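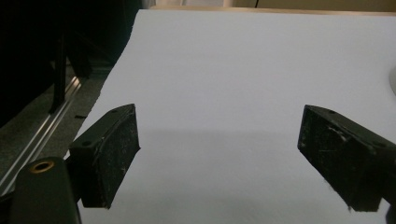
Lo que ha cambiado en Pitetti desde que grabamos para las máquinas

Llevo bastante tiempo en Pitetti y casi todo ese tiempo lo he pasado en preparación: pesar, batir, porcionar, tapar, etiquetar. Desde julio paso la mitad de la semana en otra sala, la de la moqueta, haciendo movimientos de cocina con una pinza en la mano para que luego los aprenda un brazo robótico. Varias personas me han preguntado por el tema y prefiero escribirlo una vez y mandar el enlace.

El acuerdo es con Hilirow, que pone los brazos y el programa. Nosotros ponemos las demostraciones. La pinza se sujeta con la mano, tiene dos dedos que se abren y se cierran, y lleva una cámara que registra lo que hacen los dedos. Coges un objeto, lo mueves, lo sueltas, vuelves a empezar. El primer encargo fue de 2000 demostraciones repartidas entre los que nos apuntamos. La hoja con las tareas la prepara Gunārs Grigaitė, que antes llevaba los turnos de preparación y ahora lleva los turnos y además esto.

Al principio nos apuntamos por el horario. En la cocina se entra a las seis y en la sala a las nueve, y para quien tiene niños o viene en autobús desde Trastby la diferencia es grande. El sueldo base es el mismo. Lo que se pierde es el plus de madrugada, y en la reunión donde nos lo explicaron se pasó por encima de ese punto muy deprisa. Yo lo vi en la primera nómina. Lo reclamé, me contestaron que el plus va ligado a la hora de entrada y que la hora de entrada la había elegido yo. Es verdad, pero también es verdad que la elegí sin tener ese dato delante. Ahora la hoja de solicitud lo pone en la primera línea, así que algo se consiguió.

El trabajo cansa de otra manera. En cocina acabas con los pies molidos. En la sala acabas con el antebrazo cargado y con la cabeza un poco embotada, de hacer el mismo gesto pendiente de que salga limpio. Pedimos cambiar de tarea cada media hora y nos lo dieron sin discutir. También pedimos una mesa más alta y seguimos esperando. 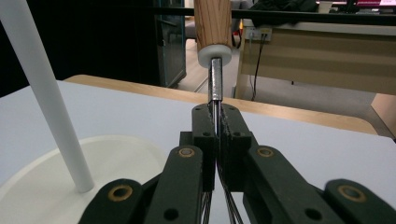 Lo que más me ha costado es desaprender la mano. En cocina agarro las cosas sin pensar, con los dedos repartidos, y corrijo sobre la marcha con la muñeca. Con la pinza hay dos superficies planas que aprietan y nada más. El batidor de mango de madera es un buen ejemplo: yo lo cogería siempre por el mango, como todo el mundo, y lo que hacemos en la toma es pellizcarlo más abajo, por las varillas, justo debajo de la pieza de metal, con el mango apuntando hacia arriba. A Volkan Oral le salió bien antes que a mí. Él viene de almacén, no tiene manía de cocinero con los utensilios, y le da igual por dónde se cojan. Yo estuve un par de mañanas peleándome con aquello y soltando el batidor antes de tiempo.

De ahí sale una cosa que no esperaba. Los que mejor lo hacen no son siempre los que mejor cocinan. En la cocina hay una jerarquía que todos conocemos aunque no esté en ningún papel: quién monta mejor, quién va más rápido con el cuchillo, a quién se le pregunta cuando una salsa se corta. En la sala esa jerarquía no vale. Dos compañeras veteranas probaron, vieron que les rechazaban muchas tomas y se volvieron a preparación bastante molestas. Las entiendo. Que alguien que revisa vídeos te devuelva un gesto que llevas toda la vida haciendo, con la etiqueta de «agarre inestable», no sienta bien.

Gunārs cambió después la manera de devolver las tomas. Antes llegaba una lista con el nombre de cada uno. Ahora llega por tarea, sin nombres, y la comentamos los miércoles. En la última lista que vimos había 63 tomas para repetir y nadie tuvo que explicar cuáles eran suyas. Se habla de por qué falla una tarea y se acaba antes.

Las causas suelen ser bastante tontas. Se cierra la pinza demasiado pronto, se tapa el objeto con la propia herramienta, se empieza a mover antes de haber agarrado del todo. O se va con prisa porque falta poco para comer. Hay una parte de este trabajo que consiste en ir despacio a propósito, y en Pitetti llevamos años oyendo lo contrario. 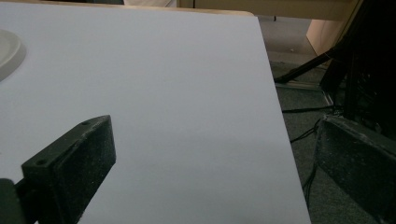
Hay mucho tiempo de preparar y despejar, y eso al principio no figuraba en ningún sitio. La hoja contaba tomas terminadas. Poner los objetos, quitarlos, comprobar que la pinza abre y cierra bien, todo eso iba aparte, como si se hiciera solo. Una mesa blanca con la pinza abierta encima y nada entre los dos dedos también es trabajo, aunque no sume en la cuenta. Lo mismo digo de los cables que van por la moqueta al lado de la mesa: mirar dónde se pisa lleva su rato, y prefiero que se lo lleve a que alguien se caiga. Lo planteamos y desde entonces la preparación se apunta como tiempo, en bloques, igual que las tomas. Para mí es la mejora más importante de estos meses y costó una conversación de diez minutos.

Sobre el ruido y el ambiente tengo opiniones mezcladas. En la cocina se habla todo el rato, a gritos, por encima de la campana. En la sala se habla poco. Al final de la mañana lo agradezco, pero hay días en que bajo a por un café a preparación solo para oír a la gente. Volkan hace lo mismo y finge que va a preguntar por un albarán. El grupo se ha partido un poco: los de abajo y los de la sala comemos a horas distintas, y hay bromas sobre quién está enseñando a la máquina a quitarle el puesto a quién. Algunas tienen gracia y otras menos.

Esa es la pregunta de verdad y no la voy a esquivar. Lo que nos han dicho es que los brazos irán a la línea de Sproģis, el obrador nuevo, para tareas de colocar y remover en las que ahora cuesta mucho encontrar personal. También nos han dicho que en nuestra cocina no se toca a nadie en este contrato. Está por escrito y lo he leído. Lo que no está por escrito es lo que pasa con las vacantes. Cuando alguien se jubile en preparación, ¿se cubre el puesto o se espera a ver qué tal funciona el brazo? Lo he preguntado 3 veces y las respuestas han sido amables y largas.

Fui a Sproģis a ver una prueba. El brazo cogía un cuenco, lo dejaba en su sitio y volvía a por otro, muy despacio. Había una compañera de allí al lado todo el tiempo, recolocando los cuencos y parando el brazo cuando se torcía la cosa. Le pregunté en qué categoría estaba contratada y me dijo que de ayudante de obrador. Lo que hacía no era de ayudante de obrador: vigilaba una máquina, decidía cuándo pararla y anotaba los fallos. A nosotros nos pasa igual. Seguimos siendo personal de preparación en el contrato, y la tarea de grabar aparece como «otras funciones».

Por ahí es por donde quiero que vayamos en la próxima negociación. Que esto tenga nombre, categoría y formación reconocida. Si dentro de un tiempo me voy a otra empresa, me gustaría poder poner en un papel que sé hacer demostraciones con pinza, que sé revisar tomas y que sé por qué falla un agarre. Ahora mismo solo puedo poner que estaba en cocina.

¿Me arrepiento de haberme apuntado? De momento no. Duermo mejor y he aprendido algo que no sabía hacer. Echo de menos probar la comida, eso sí. En la sala manejas batidores y cuencos toda la mañana y no cocinas nada.

A los que me habéis escrito preguntando si conviene pedir plaza en el siguiente grupo: pedid primero que os calculen la nómina sin el plus, preguntad cuánto dura cada bloque y probad una mañana entera antes de firmar, porque una hora suelta no cansa a nadie. Gunārs tiene las hojas en el despacho de turnos, en la bandeja de la izquierda.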